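Our project at Grerthorpe began in September, when the common room was handed over to us with its tables in a rather sorry state and a kind note wishing us luck. We chose the Skivby table first, mostly out of fondness, and kept a diary of everything we tried on it - soap, wax, oil and a great deal of elbow work over 43 evenings.
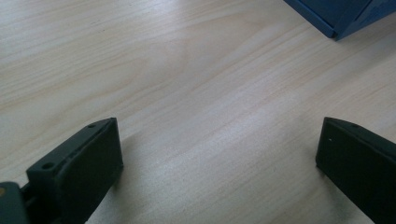 Wax was what we argued over longest. Two of us loved the deep shine of the Filali tin, while the third wanted something quieter that would still let you enjoy the wood itself. We do like a pale top with a smooth, slightly matte look, where the wavy grain runs on the diagonal and you can follow the light-brown streaks with your eye - so quiet won, and we were all happy with that in the end.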